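We use cookies to keep this site running. Accept | Manage settings

Section 8: Getting the window side of the room ready

If your room is anything like mine, with a shiny green floor and a great big window, do this part before you unpack anything else.

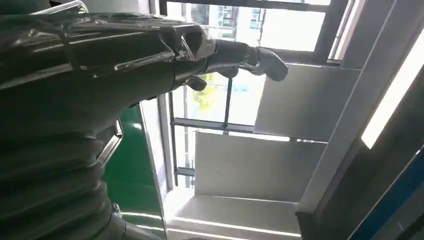 I learned the order the hard way at Vitirham – I mopped first, then did the glass, and had to mop all over again!

1. Open the panes that open and leave them that way for 40 minutes.
2. Dust the dark window frames from the top down. An old dry paintbrush is great for the corners.
3. Wash the glass one pane at a time (Carolina Figueiredo swears by plain water and a little vinegar, and so do I now).
4. Wipe the pale trim with a damp cloth, then run a dry one along it.
5. Sweep, then mop, working backward toward the door.

Note: A glossy floor shows every streak in daylight, so wring that mop out well. I go over mine once more with a dry towel.

Caution: Wet gloss is slippery! Keep everyone out until the floor is dry, and please don't use wax on it.

Once you can walk on it in socks, go on to Section 9 and bring in the boxes.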